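Enseñar a un brazo robótico a ordenar frascos: cuánto aporta realmente la teleoperación

Informe final de proyecto - Robótica aplicada
24 de abril de 2023
Tutora: Idun Öberg

1. Planteamiento

El encargo inicial era sencillo de enunciar: que un brazo con pinza de dos dedos pasara frascos de pastillas de una cubeta a otra sin que nadie escribiera la trayectoria. La propuesta que heredamos del curso anterior, llamada Itard, daba por hecho que bastaba con mostrarle la tarea muchas veces y entrenar después una política por imitación. En su memoria se lee que el método "elimina la programación". Nosotros empezamos con dudas sobre esa frase y las hemos terminado con más.

Queríamos responder a dos preguntas. La primera, si es mejor mover el brazo con la mano (guiado cinestésico) o manejarlo a distancia con un segundo brazo que hace de mando. La segunda, qué parte del resultado viene del aprendizaje y qué parte viene de haber preparado la mesa con mucho cuidado.

2. Recogida de demostraciones

Grabamos 300 demostraciones teleoperadas y 54 guiadas a mano. La diferencia entre los dos números ya dice algo. El guiado a mano cansa, obliga a estar de pie junto a la mesa y mete el antebrazo del operador delante de la cámara exterior, con lo que muchas grabaciones no valen para entrenar con imágenes. La teleoperación deja la vista limpia, pero el operador no siente la fuerza de cierre y tiende a apretar de más.

Cada demostración empieza con la pinza abierta sobre la mesa y termina cuando se suelta el frasco. Guardamos la posición de las articulaciones, la apertura de la pinza y el vídeo de la cámara de muñeca. Al principio pensábamos prescindir de esta última y trabajar solo con la exterior. Fue un error que nos costó dos semanas: desde fuera, las tapas blancas sobre cubetas blancas apenas se separan del fondo, y el momento decisivo, el de colocar un dedo a cada lado del frasco, queda oculto por la propia pinza.

La vista de muñeca tampoco es una maravilla. Lo que está cerca de los dedos sale movido en bastantes fotogramas, y la cubeta más próxima puede quedar reducida a una mancha pálida en la que solo se adivinan las tapas. En cambio, el naranja de los frascos de la cubeta lejana se distingue bien. Sospechamos que la red se apoya en ese color bastante más que en la forma, aunque no lo hemos demostrado.
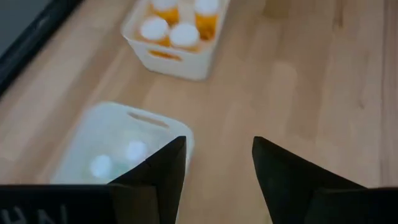 3. Entrenamiento

Usamos el código de Turkholm, el repositorio interno del laboratorio, con pocos cambios. Entrenamos tres políticas: una solo con teleoperación, otra solo con guiado a mano y una tercera con la mezcla. La segunda nunca llegó a ser útil. Puede deberse a que tenía muchos menos datos, así que no la presentamos como prueba de que el guiado a mano sea peor - la comparación no es justa y preferimos decirlo.

También descartamos, a mano, las demostraciones en las que el operador dudaba o corregía a medio camino. Idun Öberg nos advirtió de que esas correcciones son justo lo que enseña al robot a salir de un fallo. Lo comprobamos tarde: la política entrenada con datos "limpios" se quedaba parada encima de la cubeta en cuanto el primer agarre no salía.

4. Resultados

Hicimos 641 intentos autónomos con la política mixta, repartidos en dos configuraciones. Con las cubetas en las posiciones de entrenamiento, el acierto fue del 91 por ciento. Es la cifra que luciría en un cartel y la que menos nos interesa.

Con las cubetas giradas o acercadas entre sí, el acierto cayó a más de la mitad de los intentos, sin que podamos dar un valor firme, porque cambiamos los giros sobre la marcha y no anotamos todos. El fallo más repetido fue bajar la pinza entre dos frascos juntos y empujarlos contra la pared. Un operador humano resuelve eso ladeando un poco la muñeca, pero en nuestras demostraciones ese gesto casi no aparece.

5. Discusión

No creemos que la imitación elimine la programación. La traslada a decidir dónde se ponen las cubetas, quién graba, qué se descarta y cuándo se da por buena una toma. Todo eso son decisiones de ingeniería y en la memoria de Itard no consta ninguna.

Para quien continúe: conservar las demostraciones con correcciones, anotar la orientación de cada cubeta y cambiar una de las dos por otra de color oscuro. La repetición del guiado a mano con un número igual de tomas queda prevista para julio, si el brazo sigue disponible.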